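Sobre nós

A Juvent é uma casa de louça de mesa e de utensílios de cozinha, instalada em Kaltville desde 2006. Vendemos a particulares, cantinas e pequenos restaurantes, e temos também um serviço de aluguer de louça para festas e reuniões de família.

Começámos com uma banca de pratos desirmanados no mercado de Nurnbridge. A fundadora, Rochelle Ormsby, comprava restos de armazém e juntava-os por cores, e foi assim que apareceu a nossa primeira linha, a Pryor, que continua a ser a mais pedida. Toon Dierckx entrou mais tarde e trata hoje das compras e das encomendas para cantinas.

O catálogo tem 206 referências. A maior parte são taças e tigelas, porque é o que mais se parte e o que mais se repõe numa casa. Há tigelas de sopa, de cereais, saladeiras e taças pequenas para molhos. Os pratos vendem-se à unidade ou em caixas, e quem tem um serviço incompleto pode trazer uma peça à loja para procurarmos a cor mais próxima.

Damos bastante atenção à cor. Os rosas são os mais difíceis de acertar - um salmão ao lado de um rosa frio nota-se logo numa mesa posta - e por isso guardamos uma peça de cada lote para comparar com o seguinte.
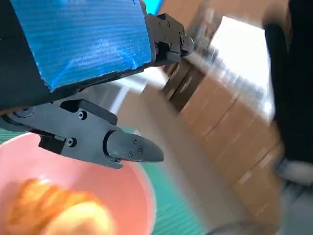
Toon Dierckx acha que se devia falar menos de cor e mais de arrumação: uma tigela que não encaixa bem na de baixo acaba no fundo do armário, por muito bonita que seja, e ele preferia ver a altura da pilha indicada em todas as fichas. Passámos a fazê-lo nas saladeiras e nas tigelas de sopa. As restantes fichas serão actualizadas até Outubro.

O aluguer funciona com caixas de 40 peças. A louça segue com divisórias de cartão e pode ser devolvida sem lavar, desde que venha sem restos de comida. As peças partidas são cobradas ao preço de catálogo. As reservas fazem-se com 2 semanas de antecedência, e nos meses de Verão convém pedir mais cedo.

A loja e o armazém ficam no mesmo edifício, no número 115 da estrada de Nurnbridge, com entrada pelo pátio. Quem vem levantar encomendas pode estacionar junto ao portão. As trocas aceitam-se com talão e sem sinais de uso. Peças com defeito de esmalte ou com a borda lascada de origem são substituídas sem custos, bastando avisar antes de as usar.

Página revista em 13 de Setembro de 2022.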